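The owner of Finwood, a secondhand clothing stall that has been going for two years now, runs the whole business from home, and the sorting always begins on the floor. "I tried a table once, and I lasted maybe a morning," the owner told me, laughing. "Everything slid off!"

So now the clothes go into a bucket first, bright things and black things all in together, and the parcels and boxes wait their turn on the mats.
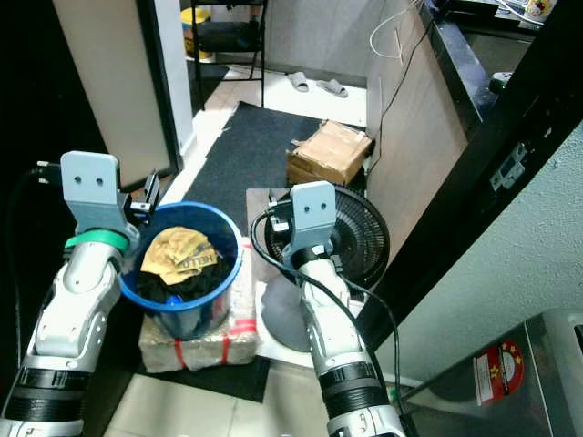

"People ask me why I don't rent a proper storeroom, and I tell them I like being near my kettle," the owner said, and I must say I understood completely. In December the stall sold 300 pieces, most of them at the Vukham market, and every last one had been folded at home (usually after supper, with the radio going). "I still get a little sad when a good yellow one leaves."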